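Conjunto Melel para massa de modelar

Massa amarelo-clara em saco plástico transparente e copos de plástico para brincar e guardar. A massa vem macia e pode ser usada assim que se abre o saco.

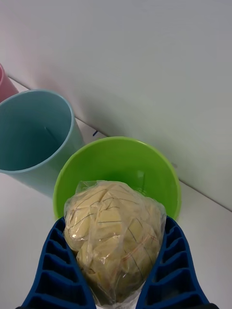 Depois de usar, feche bem o saco. Peso da massa: 68 g.

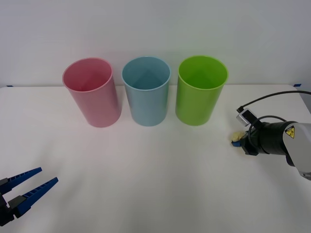 Copos em rosa, azul-claro e verde-limão.

Lavar à mão. Os copos não levam tampa.

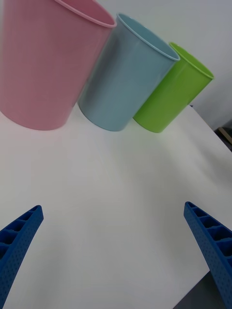 CARACTERÍSTICAS

Copos: 3, abertos em cima, com borda enrolada
Idade: a partir de 3 anos
Envio: 48 horas
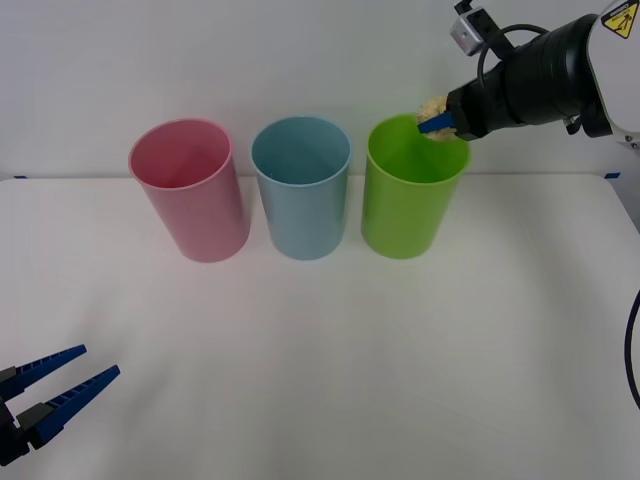 Os três copos, lado a lado sobre a mesa branca.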